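Jelwood Hill Climb

The Jelwood Hill Climb is a motorsport event for cars and light single-seaters, held every year on a closed public road above the village of Jelwood. Cars start one at a time and drive against the clock to the top. The event is run by the Olo Motor Club and has a place in the regional hill climb calendar. It is known mostly for its short length and for the rough surface in the upper part.

Course

The course is 800 meters long. It begins beside the old sawmill, where the road is wide and almost flat, and then turns left into the trees. After this first corner the road becomes narrow and stays narrow until the finish. There are two hairpins. The lower one is named Mill and the upper one is named Bastos, after the farm whose wall stands on the outside of the corner. The finish line is at an altitude of 635 meters, just before the road reaches the open pasture.

The surface is asphalt for the full distance. Between the hairpins the trees keep the road in shade for most of the day, and this part dries slowly after rain. Drivers often choose a softer tire for the morning runs and change it after lunch. The county repaired the section below Mill, but the section above Bastos still has its older surface, with several patches and one drain cover that lies close to the racing line.

Format

Each driver has practice runs in the morning and two timed runs in the afternoon. Only the faster timed run counts for the result. If two drivers have the same time, the slower run is compared, and the driver with the better one is placed higher. The road is closed to traffic from 7 a.m. and is opened again when the last car has come down to the paddock.

Cars return in groups behind a course vehicle. This takes a long time on so short a hill, and for this reason the number of entries is limited.

Classes

The event accepts road cars, modified saloons, historic cars and single-seaters. Road cars must run on tires approved for road use and must keep their full interior. Modified saloons may remove the seats and change the engine, but the body shell has to be the original one. Historic cars are divided by year of build and not by engine size.

A separate class for electric cars was added later. It was small at first — in its opening season the entries came only from home builders — and it now runs directly after the road cars. Because these cars make little noise, marshals use a longer whistle signal before each start in this class.

Timing

For many years the times were taken by hand, with one watch at the start and one at the finish, connected by a field telephone. Light beams replaced the watches, and a split time was introduced at Mill.

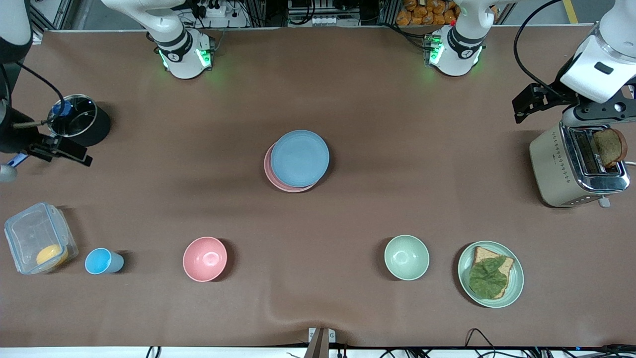
Holley wrote in the club newsletter that the split at Mill had changed the way people drive the hill, as everyone now attacks the first corner to see a good number and then arrives at Bastos too fast. The club has kept the split, and it is printed in the results next to the final time.

Access for spectators

Spectators may stand on the inside of both hairpins and on the bank above the start. The outside of Bastos is closed to the public. A footpath leads from the village to the finish, but it crosses the course and can be used only between groups of cars.

See also

Olo Motor Club
Hill climbing
List of regional speed events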